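Subject: Re: Fantasy picks for the Stirnville match
Date: March 11, 2019

> Sorevik have chased down everything this month. Take both their openers,
> captain either one, and skip the spinners.

Everything being 3 games, 2 of them against Fetetti. I don't buy it. The openers got dropped early in both and the scorecard doesn't show that. I'd still have a spinner in, and 681 points last round says I'm not always wrong.

Comments

Same pitch as the last one? It turned plenty.

20 overs of seam and you'd want a spinner too.

Recent messages

Meléndez squad news
Re: Points for run-outs
Stirnville toss record
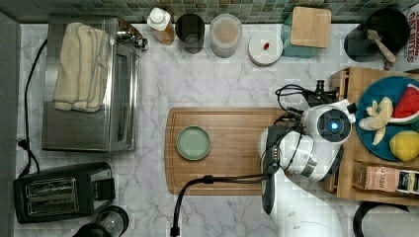 Captaincy is where I'd be most careful. Doubling an opener on a fresh pitch is a gamble — fine if you're chasing the leader, silly if you're ahead. I'll pick mine tomorrow morning at the kitchen counter, next to the toaster oven with the towel over it, once the lineups are out.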